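12/12/22

The Basen property closed the day with 24 rooms out of service while the corridor carpet on the third floor was replaced. Arrivals were moved to the Nassar wing, and all 280 remaining rooms were ready by check-in. The front office has been asked to keep the late departure list current through the end of the week.
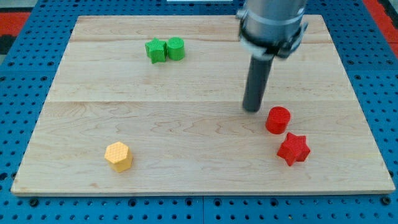 Shadi Chidiac replied by evening that housekeeping could not sustain the present turnaround without a second linen delivery, and that the request had stood since October.

The request was approved at the evening meeting - the first truck is due before breakfast service. Hanan Sfeir will sign for it at the rear entrance.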